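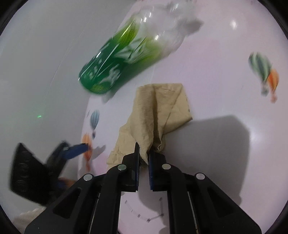

Photo: Grigore Pascu

Sat 15 January

I have stopped buying paper towels. The last roll ran out on New Year's Day, and I decided to see how long I could go before I missed them. So far I have missed them twice, both times because of bacon.

The replacement is a stack of 12 cotton cloths I cut from an old bed sheet. I didn't hem them. The edges fray a little in the first few washes and then mostly stop, and I trim the long threads with kitchen scissors. My mother would have hemmed them. She kept her rags in a drawer next to the stove in the house on Ormsby, sorted by how bad they were, and the worst ones went to my father for the car.

I do it more simply. Clean cloths go in a basket on the counter. Used ones hang over the side of the utility sink until they dry, then go in a bag on the back of the door. I wash them on Saturdays with the towels, on hot, no softener. Softener makes cotton push water around instead of soaking it up. I ruined a good set of bath towels that way when I lived in Emden and it took me most of a year to work out why.

Grease is the weak spot. For bacon I now use the paper bags that bread comes in from the bakery in Bustow, torn open and laid flat on a plate. They work fine. For the cat I keep a few really ragged cloths that get thrown out after one use, and I don't feel bad about it.

I was asked whether this saves money. A little. A roll lasted me nine days or so, depending on who was visiting, and I wasn't buying the expensive kind. I mostly like not having to carry the big package up the stairs, and there is a free shelf in the hall closet now. I put the light bulbs on it.

The sheet was a double, and I have half of it left. It is folded up with the pillowcases. If the first batch wears out before summer I will cut the rest, and I might make those a bit bigger, as the ones I have are too small for drying lettuce.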